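Review: Ekier 231 under-sink water filter

The Ekier 231 is a single-cartridge carbon block filter for kitchen cold water. It fits beneath the sink and feeds its own small tap, leaving the main mixer alone. We bought one in February to replace an older twin-cartridge Doltmont unit that had started to weep at the housing thread. It has been in daily use since then in the second-floor kitchen, and this review covers fitting, flow, taste, cartridge changes and running cost.

What you get

The box holds the filter head, one cartridge, a wall bracket with two screws, a tee for the cold supply, a length of quarter-inch tube, the drinking tap and a plastic spanner. The tee is a push-fit type with its own shut-off valve. There are no wall plugs, so have some ready if the back of the cupboard is masonry. The instruction sheet is one folded page. The diagrams are clear, though the text gives the tightening order for the tap twice, and the two versions differ. Follow the drawing: rubber washer, plate, steel washer, nut.

Fitting

Ultan Tully did the work with the mains off at the stop tap. The tee went in without trouble. The tap needs a hole in the worktop or sink, and ours already had one from the Doltmont. Anyone starting with an undrilled stainless sink will need a cutter and some patience.

The bracket is the weak part of the kit. Its slots are open at the top, and the head can be lifted out by accident when the cartridge is turned. We added a cable tie. The tube supplied was also too short for our cupboard, where the supply comes up on the opposite side from the tap, and we used a longer piece left over from the old unit.

With everything connected, the first 10 litres are to be run to waste. The water came through grey with carbon dust to begin with and cleared well before that amount.

Flow and pressure

Flow is acceptable for filling a glass and slow for filling a kettle. A one-litre jug took 26 seconds with a new cartridge. The old Doltmont was quicker, but it had two cartridges side by side and took up most of the cupboard. Flow from the Ekier has dropped a little over the life of each cartridge, and a slower jug is a more useful warning than the paper sticker provided for writing the date on.
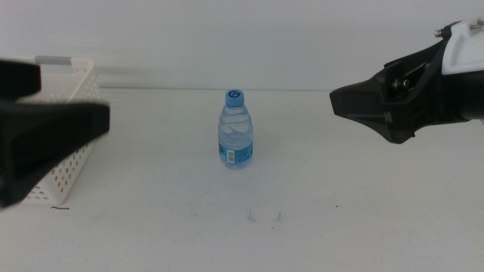 Building Services and Kitchens Group

Taste

Our supply is hard and carries a noticeable chlorine smell in the mornings. The filter removes the smell. It does nothing about hardness, and the makers do not say that it does. The kettle furs up at the same rate as before, and anyone buying this to deal with scale should look at a softening unit instead.

Jovita Villalobos set up a simple comparison with three jugs: plain tap water, water from the Ekier, and water from a Kurian countertop jug filter, all left to reach room temperature. The plain tap water was picked out easily. The other two could not be told apart with any consistency. On taste alone, then, there is no case for the Ekier over the much cheaper jug. The case rests on not having to refill it.

Changing the cartridge

This is the best part of the design. A quarter turn releases the cartridge, and a valve in the head closes as it comes away, so the supply can stay on. A few drops fall. Put a cloth down. The new cartridge pushes up and turns until it clicks, and it then needs the same flush as the first one.

The cartridges are handed, and it is possible to start one at the wrong angle. If it resists, take it out and line up the two arrows again. Forcing it can pinch the upper O-ring, which is not sold separately. We asked, and were told to buy a new head.

Running cost

Cartridges are rated for 200 days. We have found that fair for a kitchen with moderate use. The Ekier cartridge is dearer than the Kurian one but lasts far longer. Grutamow sells a compatible version at a lower price. We tried one. It fitted, but the click was less definite and there was a slow drip at the head overnight, which stopped when the original type was put back. We have not tried a second.

Faults so far

One. The drinking tap lever loosened after several weeks and had to be tightened with a small hex key, size not stated in the instructions. It is 2 mm.

Verdict

Recommended where there is already a hole for the tap and the supply is not far away. The valve in the head is well made and cartridge changes are clean. The bracket should be better at this price, and the tube should be longer. Kitchens where only a jug or two is drawn each day can stay with the Kurian.

Reviewed Dec 5, 2023. The unit was bought at full price.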